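Part-Time Tabletop Organizer – Small Items and Jewelry Storage
Mahasneh Storage Goods, Rotau
Posted 13 Jan 2018

Mahasneh sells small drawer boxes, jewelry stands and other tabletop storage. We are hiring 2 people to sort, set out and put away small items at our work tables in Rotau. The job is part-time, with up to 20 hours a week, and runs through the end of April.

What the work is

You will work from a printed sheet that shows where each item goes. Most of it is putting small things into drawers, hanging necklaces and bracelets on stands, closing everything up, and then taking it all out again for the next layout. Cards and paper slips go flat in the bottom drawer unless the sheet says otherwise. Drawers are opened one at a time.

You will also wipe down the tabletop between layouts, check that drawers slide properly, and write down anything scratched, bent or missing. Our stock list for this project has 563 items on it, and each has to be back in its place before you leave for the day.

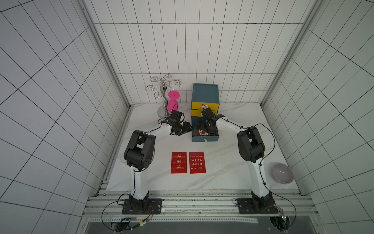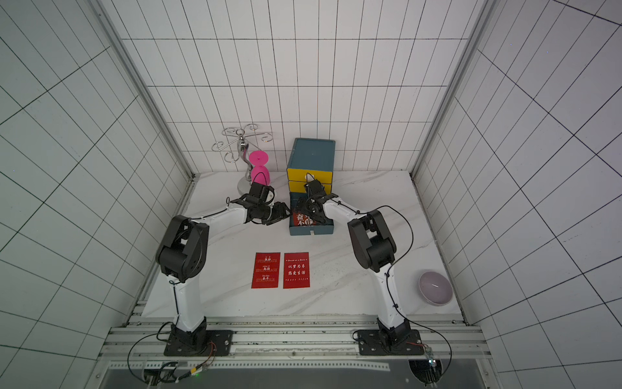

Drawer box and metal stand on the marble-pattern table, bottom drawer open.

Shifts are four hours, morning or afternoon. You can ask for one or the other, and we will try to keep you on it. The work is done standing, though stools are available. There is a short paid break in each shift.

What we ask for

Steady hands and patience with small parts. Chains tangle, and you will be the one untangling them. You should be able to read and follow a layout sheet in English and lift a carton of boxes from the floor to a table. Experience in a stockroom, a gift shop or a jewelry counter is useful but not required. Training takes two shifts and is paid at the full rate.

Please do not wear rings or loose bracelets to work – they get mixed in with the stock.

How to apply

Send a short letter with your work history and the hours you can do to Zaid Hourani, Mahasneh Storage Goods, 1812 Lultelham Road, Rotau. Put "Organizer" on the envelope. You can also leave it at the front desk. Applicants we want to meet will be asked to come in for a half-hour trial at the table. Bring reading glasses if you use them.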